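Dondwood Residents' Association
Minutes of the meeting held on 14 March 2025

Present: Charalambos Deligiannis (chair), Kamran Farooqui (minutes), 26 members.

1. Minutes of the December meeting
Agreed without changes.

2. Drainage, Denard Lane
The gully at the lower end remains blocked. Gkikas has quoted for jetting and a camera survey of the pipe as far as the culvert. The quote excludes repairs. Agreed to accept. KF to confirm access with the owner of the field.

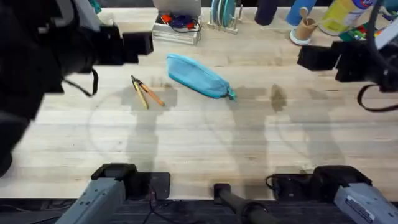
Wooden tabletop with two robot arms.

3. Street lighting
Two columns on Brisance Road are out. Both have been reported and reference numbers received. Members asked for the timer on the footpath lights to be checked, as they are going off before the last bus.
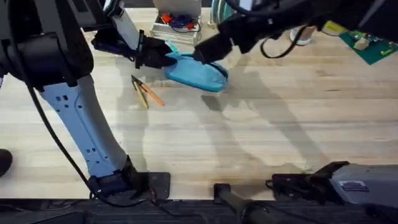
The request for warmer lamps was held over until the parish has replied on cost.

4. Parking survey
74 forms returned. Most replies favour a single yellow line at the junction. CD to send the figures to the highways office with a plan showing sight lines.
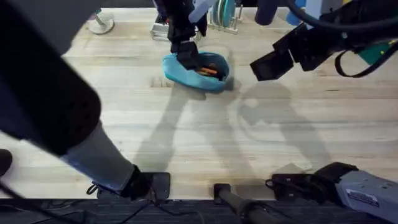
Blue bowl on the table, orange sticks inside.

5. Any other business
The grit bin at Denard Lane has a cracked lid. KF to obtain a price for a replacement.

Date of next meeting to be circulated.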